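Cleaning and Storing Plastic Sand Toys at the End of the Season

We use cookies to remember your preferences and to measure visits to this site. By continuing to browse, you accept our use of cookies. Manage settings | Accept

This guidance is issued by the Drarkamcombe Parks and Play Service for childcare centers, schools and families that borrow sand toy sets through the Hondden lending program. Sets are due back in November and must be returned clean, dry and sorted.

Before starting, lay the toys out on a flat surface with space between the pieces.
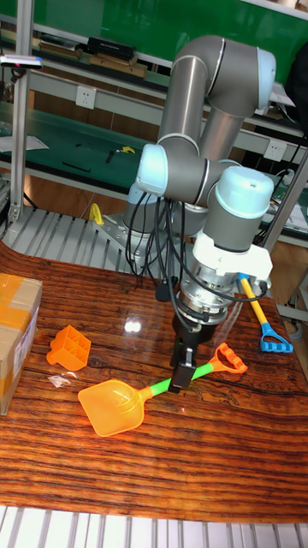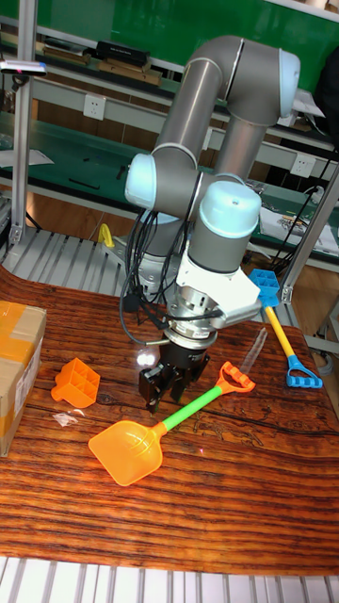
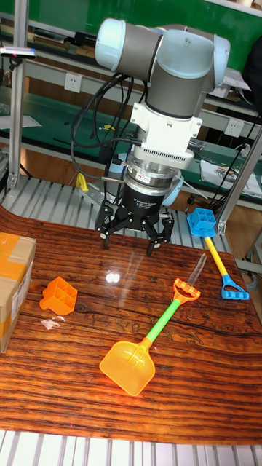
Toys set out on the tabletop, including the shovel with the green handle shaft and orange grip.

What you will need

A bucket or deep sink, mild dish soap, a soft brush, an old toothbrush, two clean towels and a mesh bag for each set.

Step 1. Remove loose sand

Take the toys outdoors and knock them gently against the edge of a bucket. Molds with small square cells should be turned face down and tapped from behind. Do not rinse sandy toys in an indoor sink, as sand will settle in the drain trap. Discard any wrappers or scraps of plastic found among the toys.

Step 2. Wash

Fill the bucket with warm water and add a small amount of dish soap. Soak the toys for 5 minutes. Brush the scoop of each shovel on both sides, then use the toothbrush on the ridges of the grips, where sunscreen and dirt collect. Rakes should be brushed from the handle toward the head.

Water hotter than is comfortable for the hands should not be used. Thin plastic may warp.

Step 3. Rinse and inspect

Rinse each piece under clean running water. Run a finger along the edges of scoops and molds. Any piece with a crack or a sharp edge is to be withdrawn from use and listed on the return slip. Borrowers are not charged for ordinary wear.

Step 4. Dry

Stand shovels and rakes upright, handles up, and leave molds face down on a towel. Allow at least 60 minutes, then shake out any water left inside hollow handles. Toys packed damp are likely to develop mildew.

Step 5. Pack

Place long-handled pieces in the bag first and fit the molds around them. Close the bag and attach the set label. Boxes sent to the Gallerus storeroom should be sealed with packing tape and should carry a label on the side, so that it can be read when boxes are stacked.

Return slips may be collected from the Tsegaye branch desk. Late returns should be reported to the desk before the due date.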